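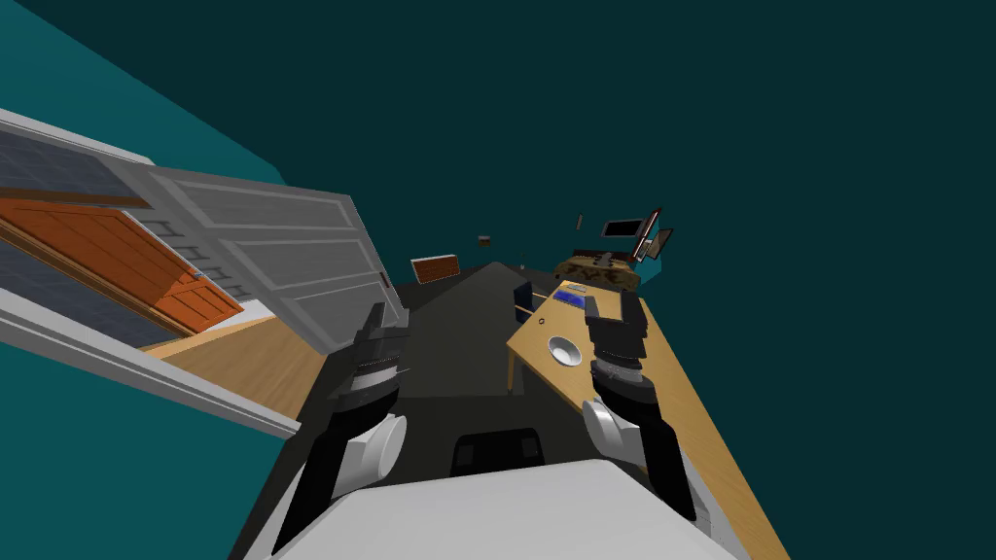
Simulated room, view from above the robot's torso. Both arms raised, right gripper just above the wooden table.

Flostov Tabletop Episodes, revision 3

Data card and fault notice

Summary

Flostov is a set of 2640 simulated episodes of a two-arm robot working at a table in a furnished room. The episodes were generated in the Astusdale room layout with the Enard arm controller. Revision 3 replaces revision 2, which should not be used for training or for any test that depends on contact data. The reason is a fault in the table collision check, described below.

What went wrong

Enard runs a collision check on every control step. If a gripper link is closer to a surface than the stop distance, the controller is supposed to freeze that arm and write a stop event to the log. In revision 2 the check for the right arm used the table pose stored when the room was loaded. When the layout script moved the table afterward, the stored pose was not refreshed. The arm was then checked against a table that was no longer there.

The physics engine had the correct pose, so the fingers still met the tabletop. What was missing was the stop. The arm kept pushing toward its target and the contact force climbed until the episode timed out. In the worst cases the wrist was driven up to 6 cm below the surface before the solver pushed it back out. These episodes were marked as successful if the target object ended in the right place, which it sometimes did.

The left arm was not affected. It reads the table pose on each step.

How it was found

A replay run at the Bragança lab compared peak finger force between the two arms. The values for the right arm had a long tail with no matching stop events. Plotting the stored pose against the live pose showed the offset at once. The success flag had hidden the problem, as our release test looked only at that flag and at episode length.

Changes in revision 3

The right arm now reads the table pose on each control step.
Episodes with a pose offset were removed and generated again with new seeds.
Success now requires finger force to stay under the limit for the whole episode.
A new field, stop_reason, gives the cause of each stop: table, self, joint limit or none.
The release test fails if any link is inside a surface for longer than one step.

Contents of an episode

meta.json – room seed, object list, controller version
arms.npz – joint positions, joint speeds, gripper opening
contacts.npz – link pair, force, depth
events.csv – stop events with step number and stop_reason
view.mp4 – color video from the body camera

Known issues

Depth values in contacts.npz are noisy for thin objects lying on the table. Use force instead.
Self-collision stops can be logged twice when both arms freeze on the same step.
The stop distance is the same for all surfaces – it was tuned on the table only and has not been tested for doors or soft furniture.

Use on real hardware

Do not transfer a policy trained on revision 2 to a physical robot. Such a policy may have learned that pressing into a table carries no penalty. Policies trained on revision 3 still need a separate force limit on the robot itself. The simulated stop is not a safety function and has not been assessed as one.

Version history

Revision 3, May 2026: collision check fixed, affected episodes replaced.
Revision 2: withdrawn.
Revision 1: internal only, left arm only.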